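4.3 Leveling and Anchoring the Cabinet

Complete Section 4.2 before starting. The Akell cabinet must be empty, with the doors closed, while it is being leveled.

1. Move the cabinet to its final position, leaving enough room to reach behind it.
2. Place a spirit level on the top surface, first from side to side and then from front to back.
3. Turn the adjustable feet by hand. Clockwise raises the corner; counterclockwise lowers it.
4. Check that all four feet carry weight. Press down on each corner in turn. The cabinet should not rock.
5. Open and close both doors. If the gap between them is wider at the top than at the bottom, return to step 2 before adjusting any hinge.

NOTE: On carpet, wait a full day and check the level again. Deep pile settles under load.

CAUTION: Do not drag the cabinet with the feet extended. Two people are required to lift it.

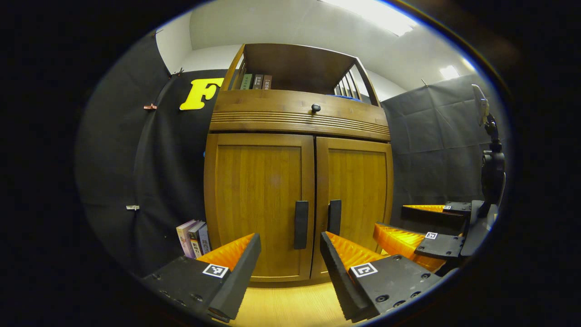
Naheed Bugti wrote to the service desk that her doors had drifted out of line twice, and that the hinges held their setting only once she had gone back and leveled the feet on the left side. She asked that the order of work be stated more plainly. Step 5 was reworded in January as a result.

Anchoring to the wall

6. Mark the wall at the height of the rear rail. Use the bracket supplied in bag 2518.
7. Fix the bracket to a stud. In masonry, use a plug suited to the wall — the plugs in the bag are for drywall only.
8. Slide the cabinet back and fasten the strap. It should be snug but not stretched.

WARNING: An unanchored cabinet can tip and cause serious injury. Anchor it even if it seems stable.

Load limits

Total load, evenly spread: 200 lb
Lower compartment: 100 lb

Heavier items belong in the lower compartment. Do not stand on any part of the cabinet.

Replacement feet and straps can be ordered from Fudmont. Quote the number on the label inside the left door.

Section 4.4 covers hinge adjustment.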